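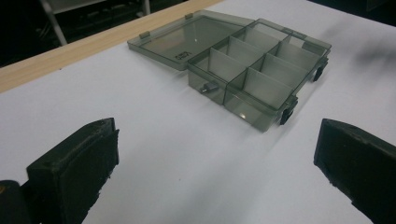
pinhead_pat wrote:
Ooh, I'd keep the big flat coat buttons out of it altogether if I were you. They eat up a whole section each and you end up with six of them rattling about while the shirt buttons are packed in like sardines. Mine live in a jam jar and they're perfectly happy there.

marrowfat wrote:
I was sort of hoping you wouldn't say that, Pat, because the coat buttons are the ones I actually want to look at! For anyone joining now, I've inherited my great aunt's buttons, which came in three biscuit tins and a sock. I've been at it on and off since November and I finally gave in and bought a proper divided box, the smoky see-through sort with the lid on a hinge. It's from the Kettunen range they do in Gadholm Hardware, in with the screws and rawlplugs, so I paid screw prices and not craft shop prices. Very pleased with myself about that.

What I can't settle is how to divide them up. There are more kinds than there are spaces, obviously. I started with colour because it looked lovely, then I needed four matching shirt buttons and had to go through every single white one in the house. So now I've tipped it all out again and I'm open to suggestions.

lower_field wrote:
Colour is for people who like looking at buttons, size is for people who sew them on. Decide which you are.

pinhead_pat wrote:
Bit harsh! Lots of us are both.

lower_field wrote:
Fair enough, but you can only sort a thing one way first. I've done mending for money for years and when someone brings me a cardigan with one button missing, the first thing I do is put the button gauge on it. 15 mm, right, that narrows it down to one compartment. Colour after that takes two minutes because you can see it. Whereas if you go by colour first you're fishing through tiny ones and huge ones together, and the tiny ones all go to the bottom.

treacle_and_thread wrote:
I'm going to disagree with you there, Field. Most of us aren't mending cardigans for money, we're making something and we want a green one. I don't much care if it's 15 or 18, I'll cut the buttonhole to fit. Colour all the way for me, and I've had the same system since my kids were small.

Also marrowfat, is it hard to see what's in it with the lid down? I've always steered clear of the tinted boxes. I had a really dark one once and brown, navy and black were all the same colour through it.

marrowfat wrote:
It's a light enough grey that I can see straight through to the table, so I don't think it'll be a big problem. I wouldn't want to pick between navy and black with it shut, mind you. But then I can't do that in this house after three in the afternoon anyway, box or no box.

Sepehr Shojaei wrote:
Hello, first post, I came over from the fishing tackle board because somebody linked this thread. We have the same argument every winter about hooks. My advice from over there is to give the largest space to whatever you have most of and not to whatever is largest. I had my boxes laid out the other way for years and I was always topping up the small sections from a carrier bag, so the box was really just a lid for the carrier bag.

treacle_and_thread wrote:
Welcome Sepehr! A box that's a lid for a carrier bag describes my whole sewing room.

marrowfat wrote:
Oh that's useful, thank you. Mine has compartments of different sizes and I'd automatically been saving the biggest for the big ones. By far the most I've got is white shirt buttons. I bagged up 200 of them to give to the school and it made no difference you'd notice.

pinhead_pat wrote:
School will be thrilled. Ours uses them for snowmen.

Can I put in a word for a "sets" section? Anything still on its card, or that you know there are enough of for a garment, thread it on a bit of cotton and tie it off and put it in there. Doesn't matter what size or colour. Once a set goes in with the odds you'll never get it back together, I've lost a beautiful set of glass ones like that. I found five. There were seven.

lower_field wrote:
Agree with Pat on that. Sets should be kept together whatever else you do. I use a safety pin though, cotton snaps.

pinhead_pat wrote:
Safety pins rust! I've got the brown marks to prove it.

lower_field wrote:
Then buy brass ones. I get the Gasa ones, 80 in a tub, and I've never had a mark from them.

treacle_and_thread wrote:
Bread bag ties, anyone? Free with bread.

lower_field wrote:
Bread bag ties have wire in them, which ALSO rusts. Pipe cleaner at a push.

marrowfat wrote:
I've gone with cotton for now because it's what was on the table. Doubled over, Field, before you tell me off.

Right, so the plan as of this morning (Sat 23 January, writing it down so I can see how long it lasts): size first, shirt buttons in the roomiest section, sets tied up in one, and then metal ones away from everything else. Some of the metal ones have a funny green bloom on them and I don't want it near the pearly ones. I've got the box opened right out on the big white table so anything that rolls off a pile shows up. Except the white ones, obviously. I hadn't thought about the white ones.

Sepehr Shojaei wrote:
An old tea towel under the box will stop the rolling, and you can lift the corners and pour the strays back. We do it with split shot.

pinhead_pat wrote:
Tea towel is good but get one with no fluff. I used a hand towel once and was picking loops off shank buttons all evening.

With the green bloom, a dry toothbrush first. Don't wash them in with the others. I'd check the very old looking plasticky ones as well, give them a sniff. If anything smells like vinegar or old mothballs keep it right out of a closed box, put it somewhere airy by itself, because it can set the rest off. I didn't believe this until it happened to a friend's whole tin.

marrowfat wrote:
I have now sniffed an alarming number of buttons. One toggle smelt of pipe tobacco, which will have been Uncle Ray, and the rest just smelt of biscuit tin.
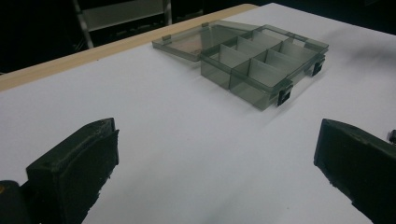

treacle_and_thread wrote:
Are you going to label the sections, or just remember what goes where?

marrowfat wrote:
I'm labelling them, but only on a slip of paper tucked in the lid, with the layout drawn on it in pencil. If I write on the box I'll change my mind the next day and be scrubbing at it with nail varnish remover.

lower_field wrote:
Don't ever put nail varnish remover on a plastic box, it'll go cloudy. Learnt that one on a bobbin case. The paper's a good idea.

treacle_and_thread wrote:
I don't label at all. If you can see into the thing why would you need to?

lower_field wrote:
Because 11 mm and 13 mm look the same when you're in a hurry. That's the sort of thing a label's for.

treacle_and_thread wrote:
They look the same because it doesn't MATTER, Field.

lower_field wrote:
It matters when it won't go through the hole.

pinhead_pat wrote:
You two did this on the zip thread as well.

oddsocks_elaine wrote:
Been reading along with a cup of tea. I've got a different worry, which is the walls. In my old box the dividers stopped a whisker short of the lid and when I carried it on its side all the flat buttons slid over the top into next door. It took a whole evening to put right. Marrowfat, before you sort the lot, put a few of your thinnest ones in one section, shut it, do up the latches, and tip it on its end over a tray. If they stay put you're fine.

marrowfat wrote:
Elaine, that is exactly the sort of thing I'd have found out on the stairs. Will do it tonight with the little flat pyjama ones.

Sepehr Shojaei wrote:
If they do creep over, cut a piece of thin craft foam to the size of the lid and lay it on top before closing. It presses down on the walls a bit. I've done all of mine. You do lose the view from above, so then you really do need Field's labels.

pinhead_pat wrote:
Or carry it flat like a tray of eggs, which is what I do.

oddsocks_elaine wrote:
Pat, you don't have grandchildren who "help".

treacle_and_thread wrote:
While we're on boxes, does anybody still have the Rarkimon stacking ones? I've a set of the little round ones that screw together in a tower and the thread's gone on the bottom one. Catalogue number 329 if that helps. I'd swap for a bag of mixed greens, or I'll pay the postage.

lower_field wrote:
I've got two of those in the shed with tap washers in. I'll look at the number when I go down. No charge, but I want it noted that I'm being nice to you.

treacle_and_thread wrote:
Noted, and I'll send you some greens anyway. Unsorted.

marrowfat wrote:
Update on the tipping. I did it over a baking tray as instructed and the pyjama buttons stayed where they were, and so did some shirt ones. I gave it a good old shake as well. Very tiny doll's clothes ones I haven't tried yet, and I think those might go in a pill pot inside one of the sections to be on the safe side.

And Pat, you win on the coat buttons. I tried them in, they took up far too much room, and they've gone in a jar on the windowsill where I can look at them while I wash up.

pinhead_pat wrote:
Jam jar or pickle jar?

marrowfat wrote:
Pickle. Washed it twice and it still smells a bit, so I've left the lid off.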